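4.2 Match preparation and the draft phase

The second set of interviews dealt with how teams in the Tillimeo league prepare for the draft, the stage before a match in which each side picks and bans characters. We spoke to 13 players and two coaches, and read 172 draft sheets that the teams had kept from the spring split. Kozma and Farkas coded the sheets separately and settled disagreements by discussion.

Players described the draft as the part of the match they practiced least. Most teams ran full scrims in the evening and went over the draft only when a coach asked for it. Tímea Somogyi, who coached Nellwood for both splits, kept a written list of bans for each opponent and changed it up to the hour before play. The Poter roster worked from memory and left the last two picks to the team captain.

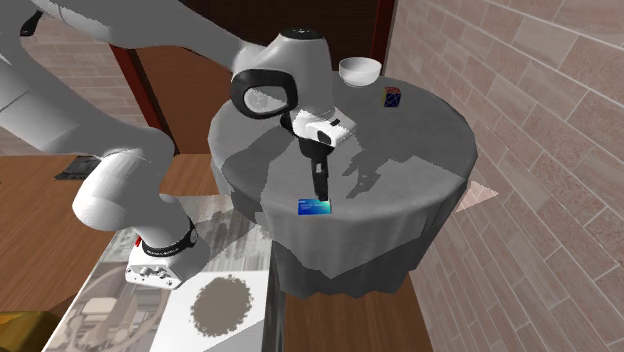 Figure 6. Simulated room with a robot arm at a round table; a bowl, a small box and a card are on the cloth.

The sheets show that first-round bans were stable across the split. Of the 172 sheets, 167 listed at least one ban that the same team had used in its previous match. Second-round bans varied much more, and players linked this to patch changes and to substitutes coming in on short notice. One Poter substitute learned which role he would play during the draft itself. We did not find the same pattern among the top four teams, whose rosters stayed fixed until December.

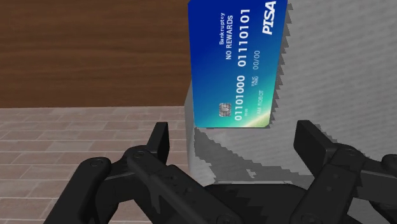
Draft sheets differed in layout from team to team, and this affected how coaches used them during the timed phase. Nellwood used a single page with bans in the left column and picks in the right. Poter's sheets ran over several pages and had notes in the margins, some of them written sideways. Text turned a quarter turn, like the lettering on the upright blue and green card, takes longer to read when there are only seconds left on the timer, and both coaches told us they skipped such notes in the second round. Kristóf Bíró later copied his team's sheets into a spreadsheet with all entries running left to right. He used it for the playoffs and kept the old pages as a backup.

The coding scheme treats a pick as planned if it appears on the sheet before the first ban is announced. Picks added later were coded as reactive, even when players said they had talked about them in scrims. This likely understates planning for Poter, where less was written down. Section 4.3 compares the two groups of picks by match result.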